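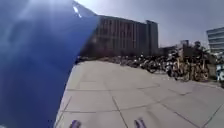 4.2. Le parvis comme culée

La passerelle d'Isutard franchit le canal de Fumier dans le prolongement exact de la rue Ornham, ce qui n'a jamais empêché les plans municipaux de la dessiner légèrement de travers. Côté nord, l'ouvrage se termine sans rampe ni marche, et le tablier se confond avec le sol de la place. Ce genre d'esplanade, large surface pavée gris pâle bordée d'une rangée serrée de vélos (fig. 2), se prête mal à l'idée de limite, et nos enquêtés avaient bien du mal à dire où commençait le pont. La plupart désignaient le garde-corps. Deux ont désigné la boulangerie.

La question n'est pas oiseuse. Selon que l'on place la culée au joint de dilatation ou au premier pavé, la longueur de l'ouvrage varie d'environ 7 mètres, et avec elle le service chargé de le déneiger. Le rapport Sekiguchi, que les deux services citent volontiers, retient la première définition dans le texte et la seconde en annexe. En février, période de nos relevés, cette bande intermédiaire restait donc blanche un peu plus longtemps que le reste — observation que nous livrons sans prétendre à une théorie générale de la neige.

Fig. 2. Surface pavée et stationnement des vélos au pied d'un bâtiment à plusieurs étages.

Nous avons retenu le joint de dilatation, seul élément que l'on puisse retrouver au mètre ruban d'une campagne à l'autre. Les longueurs de la section suivante s'entendent donc hors parvis, y compris pour les passerelles plus anciennes, dont le joint a parfois été recouvert d'enrobé et a dû être localisé au son.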